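Keseo Plan 3 – planificador de tareas para robots de dos brazos

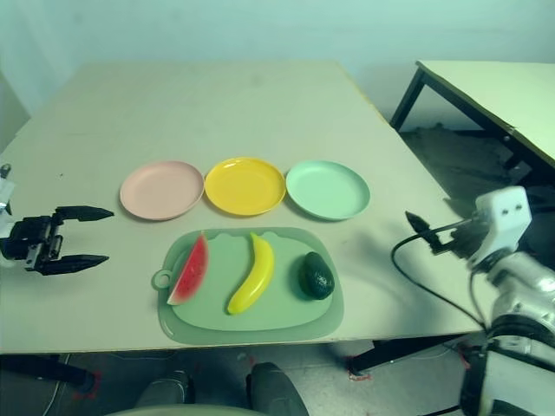 Software / Percepción y planificación

Keseo Plan recibe una orden escrita y la convierte en movimientos para ambos brazos. En una tarea como repartir tres frutas de juguete de una tabla en los platos rosa, amarillo y verde, el módulo de percepción localiza cada pieza y el planificador decide qué pinza la recoge.

El plan se recalcula cada 300 ms. Si un objeto cambia de sitio, solo se corrigen los pasos pendientes.

Incluye:
Biblioteca de 78 acciones editables
Detección de colisiones entre brazos
Visor de planes Lanz – también sin conexión
Registro de ejecuciones durante 7 días

Licencia por puesto. Los controladores Eltberg se piden aparte.

Consultas técnicas: Stefaniia Marchuk, oficina de Vituvthorpe.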